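Nic Aodha Play Kitchen, Stestardale
Project gallery

Client: Nic Aodha nursery, Stestardale
Layout and fitting: Pankaj Maurya
Accessories and text: Achilleas Spanos
Page updated Tue 11 July

The play kitchen at the Nic Aodha nursery takes up one wall of the older children's room. It replaced a freestanding unit that had lost its doors and most of its knobs. The request was for something that looked like a working kitchen at child height, with all loose items stored within reach and no part that could be pulled over.

Layout was drawn in January. The run is 1,201 mm wide, set by the distance between a radiator pipe and a door frame. The full-width version on the first drawing would have blocked the door swing by a small amount, so the end panel was moved in and the gap closed with a filler strip.

Notes on the individual areas follow. Part names are the ones used on the Zirkar drawing set, for anyone working from both.

Cooking area

The cooktop is at the left of the counter. It is a black panel with rounded corners and a printed burner, a red disk divided into wedges inside a thin white ring. Nothing on it moves or lights up. The nursery was offered a version with battery lamps under the rings and declined it, as the battery door on the old unit was the first thing to break.

Utensils hang above the cooktop against the tile. Hanging was preferred to a jar. A jar on the counter gets carried off with everything in it, and a hung spoon is missed as soon as it is gone. The hanging points are fixed to the wall independently of the shelf so that either can be taken down alone.

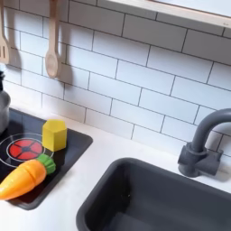

Cooktop, left end of the counter, with toy carrot and yellow hexagonal block.

The carrot is one of the cutting foods. These come apart along a seam and go back together by hand. They are the most used items in the kitchen and the most often incomplete. The current practice is to join every piece at tidy-up and put any single half in a separate tub until its match is found. The tub is emptied at the end of each half term and whatever is left in it is thrown out.

The hexagonal blocks belong to the sorting set in the next bay. They migrate. Staff have seen them served as cheese, butter, soap and a birthday cake, and the set has been left on open access so that this can continue. They are counted back in on Fridays only.

Backsplash

White tile in a staggered brick pattern with dark gray grout. The grout color was chosen for maintenance. White grout in the washroom next door had yellowed unevenly within a year, and the nursery did not want a second wall to repaint. The glossy face wipes down with a damp cloth. Marker comes off with the same cloth and a little dish soap if it is dealt with on the day.

Tile runs up to the underside of the shelf. Cuts were placed at the ends of the wall, where they are least noticed.

Shelf

Pale, with a white underside and a wood edge. It sits above the reach of most of the group and is used by staff for items that come out on rotation: the scales, the tea set, the baking tins. Load was limited to light goods at the nursery's request. The fixings would carry more, but the shelf is above a place where children stand, and a written limit is easier to enforce than a judgment made each morning.

The edge was sanded and finished before fitting. It has been touched up once.

Countertop

Smooth, white, continuous from left to right. An earlier layout had a join beside the cooktop, which would have collected sand and glitter. Moving the join to the other end of the run cost one extra panel and removed the problem.

Counter height was set by trial. Pankaj Maurya clamped a board to two stacks of crates and raised it until children from both ends of the age range could work at it without lifting their elbows. The final height suits the older half of the group slightly better. A low step was considered for the younger half and left out, as it would have sat in the walkway.

Pots and pans

The metal-look toy pot stays on the cooktop most of the time. Other pans go in the cupboard below, on their sides. Lids are kept in a rack fixed to the inside of the door. Screws for the rack were cut short so that they do not reach the door face. Check these after any replacement; the screws supplied with the spare racks are too long.

Storage below the counter

2 cupboards and an open bay. The open bay takes two deep tubs, one for food and one for everything else. Finer sorting was tried (fruit, vegetables, bread, drinks) and lasted a week. With two tubs the children put things away correctly without being asked again.

Doors have a finger gap on the hinge side and a soft closer on each leaf. One closer was replaced in the first month under the Misach parts agreement. The replacement is stiffer than the original and has been left in place.

Food inventory

At handover the food set had 100 pieces, counting each half of a cutting food as one piece. No full count has been done since. Pieces known to be missing are the top of a pear, one slice of pizza and an egg. Spare carrots, leeks and tomatoes are in the stockroom on the second shelf, behind the paint.

Cleaning

Counter, cooktop and tile: daily, damp cloth, then dry cloth. The cooktop panel shows smears and needs the dry pass.
Wooden utensils: wipe only. Do not soak. Dry flat before hanging.
Plastic food: weekly, warm water and dish soap, halves separated. Leave apart overnight so that the joining surfaces dry.
Blocks: dry brush. Paint and glue are scraped off with a plastic scraper.

Known faults

The filler strip at the door end has opened slightly at the bottom. It is stable and will be resealed during the summer closure.
The left cupboard door rubs in damp weather.

Drawings

The drawing set is held at the nursery office and by Pankaj Maurya. Ask for sheet 188, which has the counter section and the shelf fixings on one page. Earlier sheets show the join in its old position and should not be used for ordering panels.

Back to all projects
Next gallery: Reading corner and coat pegs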